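From: Judit Dobos
To: rover-cameras list
Date: December 2021
Subject: Re: Skinulmont camera or the Somell, for driving on streets

On the question of which camera to put on the rover, Mervyn Cheetham wrote:

> We have the Skinulmont on our machine now and it is fine indoors.
> Outside it loses everything once the sun gets in front of the lens.
> Has anyone run it next to the Somell on a real street? I don't want
> to spend 699 on a camera and find it does the same thing. Also, does
> the Clistasance controller take both, or do you need the adapter board?

Mervyn,

We ran both in July, on residential streets, with the rover driving on the asphalt and following the curb on the right. Both cameras were on the same bracket. Auto exposure was on for all the runs, with the settings as shipped.

The easy case first. With the glare off to the left, the right side holds up well. The curb has a light top and a shadowed face, and the curb finder likes that. It also has to cope with cracks and patched seams in the concrete next to it, and now and then it took a seam for an edge. Raising the minimum edge length from 40 to 56 pixels cured most of that.
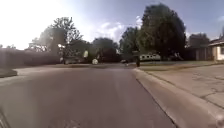
Declan Kettle: We saw the same with seams and went up to 56 too, but then we started losing the curb on tight corners. I would keep 40 and filter on the height from the depth sensor, if you have one. Greenwood sells a small one that runs off the controller's spare port.

Thanks, Declan. We have no depth sensor on this rover, so I can't test that, but I'll pass it on to Lorraine Entwistle, who keeps our parts list.

Now the hard case, with the sun ahead and coming through branches. Haze spreads over the whole picture and the trees smear into it. The line between dark asphalt and lighter paving is still there if you look for it, but the contrast is low. The curb finder gave its worst scores on stretches like this one, and it did so with both cameras.

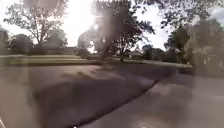

The difference was in how long each one took to recover. Going from glare back to open road, the Skinulmont hunted up and down before it settled. The Somell settled faster, and the controller didn't drop to its slow mode as often. Over 140 passes, the Somell needed fewer manual stops. I can send the log to anyone who wants it. It is a plain text file with one line per pass.

A lens hood helped both of them when the sun was high and did nothing when it was low. We also tried fixing the exposure by hand. That was good in full sun and too dark under big trees, so we went back to auto.

The other thing to check is your bracket. Ours lets part of the rover's body into the left side of the view. The curb finder only uses the right side, so the runs still count, but anyone who wants to track the left curb should move the camera forward before doing anything else. We mask that area out in the controller for now.

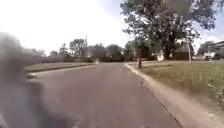
Right curb in full daylight, with the rover's body at left.

On the adapter board: our Clistasance took both cameras without it. Donnie Lindsay had an older controller that needed the board for the Somell, so check the label on yours before you order.

If you already own the Skinulmont and mostly drive with the sun behind you, I would keep it. If you have to drive into the sun, the Somell is better but it will not fix the glare.

Judit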